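Workshop tips from Permont: teaching a gripper to clean a loo

By Lizelle Motaung

Thursday, October 26, 2023

Readers of this page will know that we usually stick to bench jobs. This time the tips come out of the bathroom study at Dametside, where the question was whether a robot arm picks up a household chore better from people who do it tidily or from people who do it the way they would at home. The people hold the grippers themselves, do the chore, and the recordings go to train the arm. I spent a good part of May on the floor beside a toilet for this. My mother has been told I work in computing.

The result first, for those who only came for that. The policy trained on the "as you would at home" recordings coped better when the lid had been left at a funny angle or the bottle wasn't where it was meant to be. The tidy recordings gave a tidier robot that went to pieces if you moved the sponge. Sipho Le Roux, who had recorded most of the tidy ones, took it well enough.

1. Start with the seat
Lid up, seat down, and leave it alone between takes. Each recorder works one toilet, sitting on the floor in front of it, because kneeling gets old very quickly and a standing person's arms come in from a height the robot's don't. Wear trousers you have no feelings about.

2. Learn your hands again
With a gripper you get two flat pads and no thumb. Practise on something forgiving first. A toilet roll is good, a folded cloth is better, and a full bottle is for people who enjoy mopping. Squeeze slowly until the pads close on the thing, wait a beat, then lift. If you snatch, the recording is full of snatching, and so in due course is the robot.

3. Keep the cable out of it
The head camera has a thin cable, and it will find your elbow. Let it hang down one side of your shirt and check it every time you lean over. Kagiso Visser favours a clothes peg at the collar, and I've come round to it.

4. Mind the markers
The square black-and-white cards on the grippers are how we work out where each hand was. Wipe them with a barely damp cloth and dry them straight away. Don't let cleaner dribble down them, and don't rest a gripper with its card flat against the porcelain. We lost a whole morning's takes to a smear of limescale remover, a product we weren't even testing.
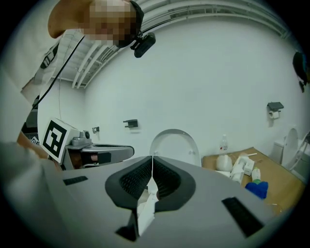

5. Set out the bottles badly
A neat row teaches the arm that bottles live in neat rows. Put down what you have - cloth, small bottles, boxes, a drink if you must - and shuffle it between takes. Nomvula Van Wyk's rule was that the layout should look like a Sunday evening. Caps should be on and finger-tight, though, whatever the state of the rest.

6. Do the rim before the bowl
Any cleaner will tell you this and it holds for grippers too. Rest both hands at the front of the seat, pause, then set off. The pause gives us a clean starting point for each take and gives you time to remember which hand has the cloth. We tried starting from the lap, and the software spent its opening seconds admiring people's knees. 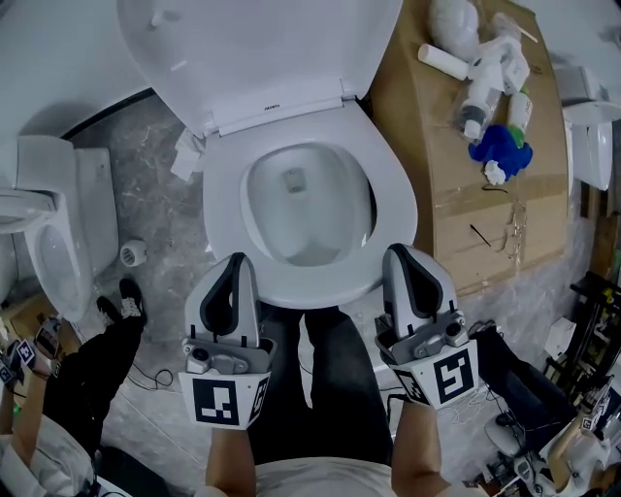 7. Don't fix your mistakes off the record
If you drop the tissue, pick it up with the gripper and carry on recording. The takes with a fumble and a recovery in them did more for the final scores than the perfect ones, by a margin that annoyed everybody who had been careful. Only stop if something is going to break or flood.

8. Rest
Your wrists will complain before you do. We stopped after 16 takes and swapped places, and anyone who wanted to do more was asked to go and have a biscuit first.

Mpho Potgieter is writing up the full comparison. Questions about pads and spares should go to the Opoku bench. The worn pads are in the drawer marked Vevus, and please stop putting the sponges in there as well.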